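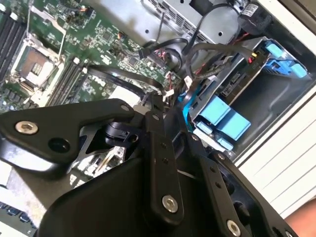
Jirkico refurbishes used servers, and since August one bench at the back of its shop has been given over to teaching a robot arm to do part of the job. The person who runs that bench spent an hour with us between sessions and asked to be identified only as the lead operator.

The work is mostly repetition. An operator guides the arm through a task while the joint positions and the camera video are recorded together. One complete run is called an episode. The current target is 300 episodes for each task, and the shop had finished two tasks when we visited.

"We started with drive carriers," the operator said. "They have handles, they slide one way, and it's easy to tell when one is out. Then cables. Cables took a lot longer than we planned for."

The trouble with cables, as the operator explained it, is that they never lie the same way twice. A black cable crossing a green board is simple enough to see, but several of them looped over each other can hide the plug you want. Early on, people tidied the cables before each run. The model trained on those runs did poorly on servers straight off the pallet.

"So we stopped tidying. If it comes in a mess, we record it in a mess. I'd also rather have 23 different machines than the same machine over and over – the model gets used to one chassis very fast."

The wrist camera was another lesson. It sees the work up close, but it also sees a lot of the gripper, and the plates and arms can cover the very part being reached for. Operators now pause above the board for a moment before going in, so that the recording has a fairly clear look at the target.

Light matters too. A strong lamp on one side can wash out a chassis wall while the gripper throws a shadow over the motherboard. The team argued about putting up a diffuser and decided against it.

"The customer's shop won't have one," the operator said. The first customer is expected to be Govadow, a recycling firm that wants the arm for sorting boards and drives.

We asked what happens to bad runs. Dropped parts and missed grabs are kept and labeled, as long as the operator recovers and finishes. Runs where the arm had to be stopped are thrown out. Sessions last no more than two hours, with a break in the middle, because tired people make jerky motions and the model copies them.

Memory modules are next. The latches are small and the operator expects to go through a few gripper tips. "I'd like to have that one recorded by the end of the year," the operator said. "We'll see. The cables were supposed to take three weeks."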